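A Sunday at the Kalwood open day
05/05/2019

We'd been meaning to go to the Kalwood pottery for years, and this time we set off early enough to get a parking space by the gate.
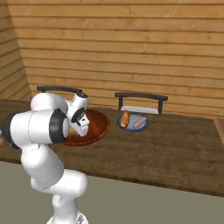
It was a slow drive over from Plaklow, mostly behind a tractor, but the hedges were full of blossom and I can't say I minded one bit. Entry was free, with a tin by the door for the chapel roof, and the lady on the desk told us they'd had 2,183 visitors last year, which I can well believe given the queue for tea!

The kiln was the thing I'd come for. It takes 82 large bowls at a time, or 177 mugs if they're packed by someone patient, and you can walk right round it when it's cold. Our guide had worked there since leaving school and had lovely stories about the old clay pit — she still won't wear white to work. My husband asked far too many questions about glazes and was answered very kindly.

Afterwards we had cheese scones in the yard and I bought a blue jug (a second, with a wobble in the lip, but it pours beautifully). There's another open day in July, when they'll be firing, and my sister already wants to come. Do bring cash, as the shop doesn't take cards.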